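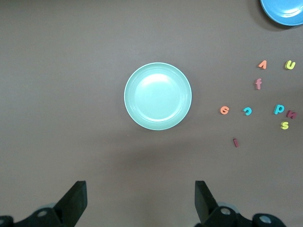 3.2 Materials and table layout

The letter set used in the sorting task is a lowercase foam alphabet of the kind sold for preschool use. The letters come in several colors, and color carries no meaning in the task: an orange letter may be a vowel or a consonant, and a child who sorts by color alone will get a mixed result. We chose foam over magnetic letters after a pilot in Riralville, where children spent much of their time sticking the magnets to each other.

Letters are laid out on the table beside the dishes, in no order and in any orientation. We did not turn them upright. A lowercase letter lying on its side is harder to name than one standing straight, and several shapes change their reading altogether when rotated. A "v" turned over has no lowercase name in English, and children tend to call it a roof or a tent. An "m" on its side may be read as a "w" or as a number. The Tapsell scoring sheet allows either reading for such letters, provided the child keeps to it for the whole round.

Figure 3. Letters spread beside an empty mint-green plate.

Dishes are plain and shallow enough that a letter can be seen once it has been put in. Plates and bowls were used in the same session, and we found no reason to treat them separately in the analysis. What mattered more was the distance from the letters to the dish. When the letters lay close to the rim, children pushed them along the table with a flat hand instead of picking them up, and these moves were coded as slides.

3.3 Coding of moves

Each round ends when the child says it is finished or after 3 minutes. Liis Liepiņa coded all rounds from the session notes, and a second coder repeated 300 moves drawn at random from the full set of 2,789. A move begins when a letter leaves the table and ends when it is let go. 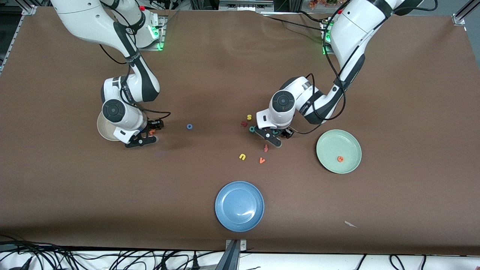 Letters put down again on the table, outside any dish, were coded as returns. Returns were most common for "c", "o" and "e", which share a round outline and were often picked up by mistake for one another. The letters "s" and "f" were seldom returned. We kept returns in the totals because they show hesitation that the final contents of a dish do not.

Rounds in which a letter fell to the floor were kept if it was replaced within 20 seconds. The Maline version of the task drops these rounds, so our totals should not be compared directly with those from the Drorko classrooms.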